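Plokuvley Wrist Recording Kit

The Plokuvley kit is for people who teach robot arms by example and want good recordings from the very first session. It bolts on behind the gripper, plugs into a single lead and starts saving as soon as you take hold of the controls. We built it at our Prostilcombe workshop after years of wrestling with home-made mounts, and we are so pleased with how it has turned out!

Each kit weighs 408 grams and comes with the bracket, the small camera, a foot pedal for marking good and bad tries, and the Honkanen sorting software, which lines up pictures and joint positions for you. 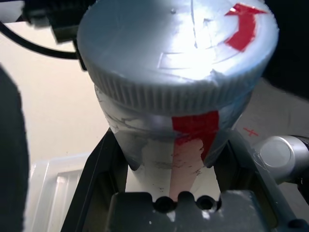
Lids are a lovely first task. They call for a firm hold and a steady turn, and a learning system needs plenty of tries before it gets the idea. Plain white plastic gives it little to go on, so a curved arrow in red tape on top, with a strip of the same colour down the body, makes the lid's position easy to follow when you play a session back – and it costs next to nothing. We suggest batches of 24 tries, then a short break for whoever is driving.

Our own starter set, Gerkby, holds 3809 recorded tries and comes free with every kit. Mix it with your own and see how far you get.

Fitting time: 20 minutes
Spare brackets and pedals sold separately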